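Looking after your ignition leads: notes for the evening talk

Good evening, everyone, and thank you for coming out. I'll keep the first bit short so that we have time for the bonnets-up part afterwards, although those of you who have heard me before will know what my short is like.

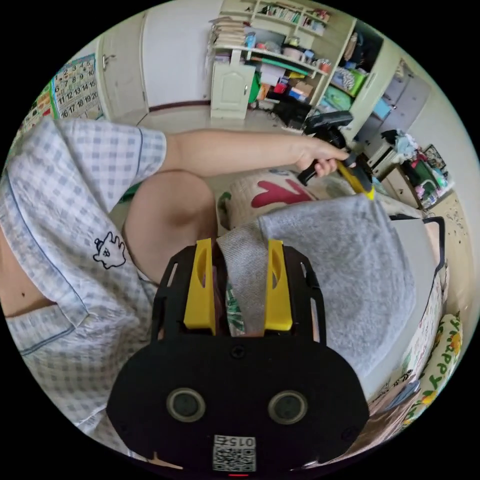
Úna Gallagher
Speaker notes, Derkeck Motor Club, 12/2/21

Start with the old estate. I ran a Jiltell for years, the four-cylinder one, and every damp morning it coughed and shook at the end of the lane as if it had a heavy cold. I changed the plugs. I changed the air filter. I spent a good deal of money on a carburettor rebuild that it didn't need, and all along it was one tired lead, the one to number three, with a crack under the boot no longer than a grain of rice. (Pause here, someone will groan in sympathy.)

So, what does a lead do? It carries a very high voltage from the coil or the distributor to the plug, and the covering has to keep that voltage in. Heat, oil and rubbing all wear the covering down. Once it's thin, the spark looks for an easier way home, and the engine block is usually very handy.

Pass round the old set now. Ask people to bend the boots gently and look for fine cracks.

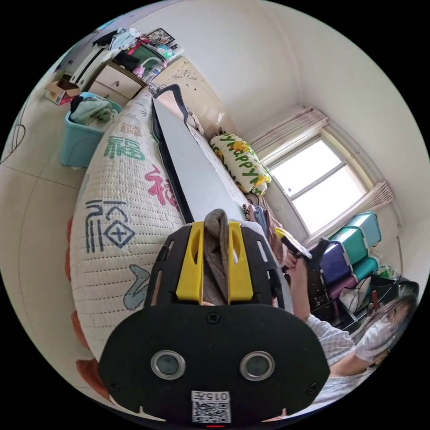 Then the dark test, which I'm very fond of. Park outside at night, handbrake on and out of gear, open the bonnet and let her idle. Keep hands, scarves and hair well away, please - I do mean that - and just look. If you see little blue flickers along a lead, you've found your trouble. A fine mist of water from a plant sprayer will sometimes bring it on, but stand back and don't touch anything.

Next, the meter. Engine off, lead out, a probe at each end. Look up the right figure for your own car, as it depends on the type of lead and its length, and then compare the leads with each other. One that reads far higher than a neighbour of much the same length wants replacing. My old number three was 30 on the meter when the rest were nowhere near it.

Fitting. Do one lead at a time! Gobnait Conneely once pulled all four off her Tan together, for a good clean, and it was dark before she had the firing order back. Twist the boot before you pull, and pull on the boot, never on the wire. A dab of dielectric grease inside the boot helps it come off next time. Push until you feel the click, and use the clips, so that nothing lies against the exhaust manifold. 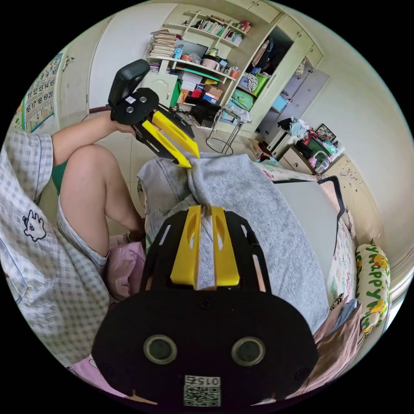 People always ask whether the dear ones are worth it. I have Endance leads on mine at present and I'm happy with them, but a plain set of the right length, properly clipped, will do most of us very well. Check the boot angle before you order, straight or ninety degrees, and measure the longest run with a bit of string.

Questions, then tea, then out to the cars. Remember to get the old leads back from the second row.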